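Re: [paper-recycling] Greaseproof wrap in the mixed paper stream

On 7/14/21, Martim Salgado wrote:
> Our mill rejected 20 bales last month over coated food bags.
> Is anyone screening for these before the pulper?

Martim,

We pull them at the second sort belt. Printed takeout bags go to a separate cage, whatever the coating. Testing each type took too long and the results varied by supplier.
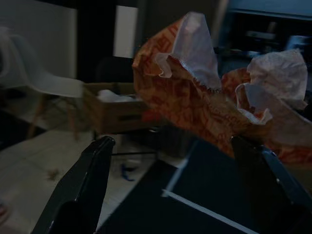
Rejects at the Leitão plant came to 163 kg per shift before the change and 92 kg after. Feed rate was the same for both.

Ink has been less of a problem than wax. If your mill has a flotation stage, ask what pH they run it at. Idun Bråten has the test sheet and can send it off list.

Clementina Correia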